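Print this page | E-mail this page
Reading time: 2 minutes

Handout 4: Reviewing the Oltus simulator
Ivana Tapia, August 24, 2018

Oltus is sold by Turley at 199 per seat, with a 30-day trial. We use the mug task.

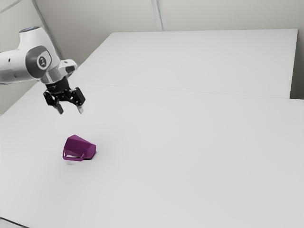

Fig. 1. Open gripper above the tipped mug.

Run the task 60 times and log each result. Note any pose that fails twice.

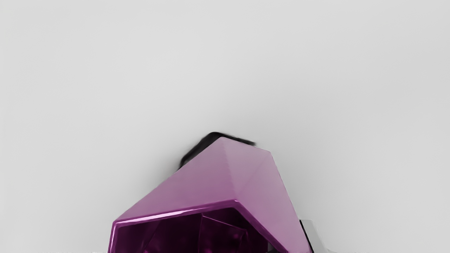 Camera placement is set by the user in Oltus, and your review should cover it. A close view shows the hollow inside and flat facets well — but little of the gripper. Try two placements before you score.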